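The herons at Plunley Marsh came back in May, later than most years. The state put a boardwalk through the cattails in 1988, and the birds have nested at the north end of it ever since. I walked out on a gray morning and stopped where the planks turn toward Nistska Creek.

A snapping turtle was digging in the gravel beside the path. She worked with her back legs and paid me no attention. It took her 10 minutes to get down past the first stones, and then she quit and tried again a yard away. 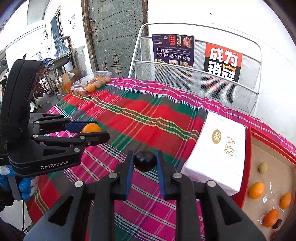
By the time she had settled on a spot, the fog was off the water and I could see the heron nests in the dead maples. Two adults stood on the tallest one. A kingfisher went up the creek, rattling, and came back down again.

The trail ends at the Ekström landing, where there is room for four cars. Road noise carries from Route 109, but the birds seem used to it. Bring boots. The last stretch floods after rain.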